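**Ticket 752 - Toothbrush sort, Bredach set**
Status: open, waiting on stock check
Opened: 21st March

**Problem**

The tray list for the Bredach set calls for brushes grouped by handle color before they go into the sleeves. Three trays came back from Wulham with the wrong mix. The list says "orange" and "dark" only, and several brushes have white in the handle as well, so two people sorting the same pile get different results.

**What was tried**

1. Emptied one tray onto the long wood table and sorted by the main handle color. The white and orange ones went to orange without trouble. The dark handle with the pale stripe was put in dark by one person and in mixed by the other.
2. Sorted by bristle color instead. Dropped this after 9 brushes. Cream and white are too close to call under the ceiling lights.
3. Laid a smaller batch out in a loose row, heads to the left where possible, and compared handles side by side.
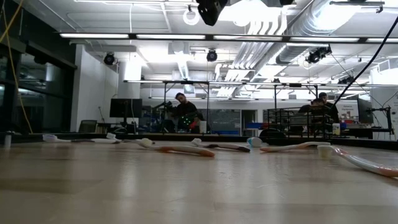
*Step 3, brushes on the table before grouping.*

Step 3 worked better than the first two. With the handles next to each other it is easy to see which ones have orange on them, and the dark ones stand out even when the handle is thin. The mostly white one with a dark section is still a problem. The list has no line for it.

The blue and white piece standing among the brushes looks like a brush head. It does not match anything on the Bredach list. Set aside in a bag marked with this ticket number - please do not put it back in a tray.

**Cause**

The list was copied from the December order, which had plain handles only. The Gebretsadik brushes were added later and the color column was never changed.

**Fix for now**

- Any orange on the handle goes to orange.
- Mostly dark handle, stripe or no stripe, goes to dark.
- Mostly white with a dark part goes to a new group, "white/dark". Use the spare tray.
- Loose heads go in the bag.

Re-sorted 30 brushes this way with two people working separately. Both came out the same except for one, which had been read as dark and belongs in white/dark.

**Still open**

- Color column on the list needs the third group added. Request sent to Dasta, no reply yet.
- 8 sleeves are short. Check the shelf before ordering more.
- Find out if the blue and white head belongs to another set. If no one claims it by the time the list is updated, log it as a stray and close that line.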